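Small Things on a Table - README

2020-11-26
By Ermanno Sala

Filed under: Household objects / Room notes / Read me first

# Small Things on a Table

Welcome, and thank you for opening this file before opening the others. I know that a README is the part most people skip, so I have tried to write the sort of thing I would like to find myself when I come across a folder full of someone else's tabletops.

This collection is about setting out and tidying small household things on a wooden table in an ordinary room: a little picture in a black frame, cups, coasters, folded cloths, a pencil tin, that kind of company. The things are put down, shifted a bit, turned to face another way, and put back. Nothing more dramatic happens anywhere in it. If you care about how everyday objects sit next to each other, and how people's hands go about moving them, I hope you will find plenty to enjoy.

## What you get

There are 135 sequences in this release, spread over 19 arrangements. An arrangement is my word for one particular way of laying the table, with its own list of objects and its own starting places. Some have only two things in them, and one (the one called "tea for cousins") has so many that I was sorry I had thought of it by the time we came to put everything away.

The folders are named after the arrangements:

- `frame-and-cube` - the small framed picture and its neighbor
- `cloths` - folding, stacking, and smoothing out
- `cups-low` - short cups and saucers, no spoons
- `cups-spoons` - the same cups, with spoons
- `pencil-tin` - the tin, four pencils, an eraser
- `tea-for-cousins` - see above
- `leftovers` - thirteen smaller arrangements, each in its own subfolder

Each folder has a plain text file called `notes.txt` with the list of objects, the order in which they are moved, and any remarks I made at the time. The remarks are uneven. Some days I wrote a good deal and some days I wrote "fine."

## The objects

Most of them came out of my own cupboards. The cups are from a set called Tijani, which I bought for daily use and which has survived it pretty well. The coasters are Pludetti, in cork, and they have the pleasant habit of staying where you leave them. The pencil tin is a Taletti cookie tin that lost its lid long before any of this.

In the object list there are 53 entries. Please note that a pair counts as one entry if the two pieces never part company, so a cup that always travels with its saucer is one line. If you split them for your own purposes, keep my number in front and add a letter after it, and then we can still talk to each other about the same cup.

The framed picture deserves a word of its own, because I have had more letters about it than about everything else put together. It is a small black frame around a white card with a gray circular pattern. People have asked me who made the print and what it stands for, and I am afraid I can't help on either point. I like it because it is calm to look at and because the dark edge shows up nicely against pale wood. In the notes I call it "the picture," and I say "toward the window" or "toward the door" for the way it is turned. I tried using proper angles in October and gave up after an afternoon.

The cube is the other half of that folder. It is white with a black-and-white marker pattern printed on it, and in the notes it is simply "cube." The usual task is to bring it close beside the picture without nudging the frame, then to move it off again. It sounds easy, and it mostly is, but a small frame standing at an angle doesn't like being bumped.

## The room

Everything takes place at one light wooden table with a rounded front edge. I have grown very fond of that edge - it is kind to sleeves. A big window gives us most of our daylight, and it has a pale gray roller blind that goes up and down according to the weather and who is complaining about the glare. I wrote down the height of the blind whenever I remembered to, using "high," "middle," and "low." Shadows on the table change quite a lot between one setting and the next, so please do look at that column before you compare two sequences.

The rest of the room was lived in while we worked. Chairs get pushed back, a cloth gets hung over one of them, the shelving cart collects whatever needs a place to stay for an hour. I didn't clear these things away between arrangements.
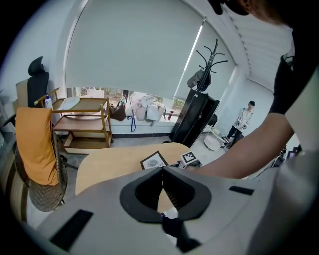
*From `frame-and-cube`: the picture and the cube on the table, with the blind most of the way down.*

## Known problems

In 33 sequences the starting places differ a little from the ones in the notes. I have marked them with `start: loose` and left them in, as the moving and the putting down are still good. Leave them out if you need the starts to match.

The names of the cloths are not consistent. "Mustard," "orange cloth," and "the long one" may all mean the same cloth, depending on how tired I was. A proper list is on its way.

Two of the subfolders in `leftovers` have the same notes file. One of them is right.

## Using and sharing

You are welcome to use the collection for study, teaching, or plain curiosity. Please keep this README with the files when you pass them along, and mention Tisura, the small project under which I put all this together. If you rename the folders (and I understand the temptation, especially with the cousins), please say so in your own notes.

Corrections are very welcome, long ones included. Tell me the folder, the sequence number, and what you think I should have written, and I will answer as soon as I can get to it.

Contact: Ermanno Sala, Tisura | © 2020 Tisura | Back to top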